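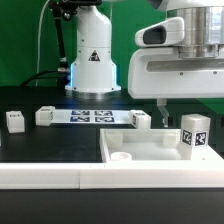
The spring edition of the Plurkow ceasefire map is out, and it is a joy to use! The monitoring desk at Mathur has redrawn all 84 crossing points along the line of contact, and for the first time you can follow a single road from the checkpoint to the nearest artillery position without flipping between sheets. Mined stretches now carry a little warning triangle like the one on the white column of the robot arm, so they jump out even on a phone. The old hatching was murder on the eyes.

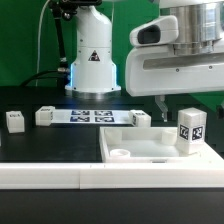 White column and blue light ring, green backdrop behind.

My favorite part is the shelling log. It lists 55 incidents for June, most of them on the northern ridge, and sets each one beside the truck traffic for the same day. You can see supply runs shifting to the river road well before the shelling picks up (page 2 has the best chart). Please read the notes on sourcing too, they're frank about the gaps.

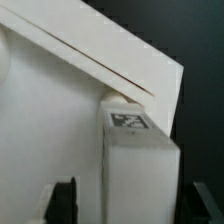 White panel with a thin dark seam.

We'll go through the map together at the Cokside reading room on Tuesday at 7 p.m. Bring questions, and bring your marked-up copy of the last edition if you kept it.

Recent items
- Who holds the Stanomico bridge?
- Reading a front line from road traffic
- Prisoner exchanges: a short guide

Newsletter > Briefings > Ceasefire Watch

Contact us | Back to top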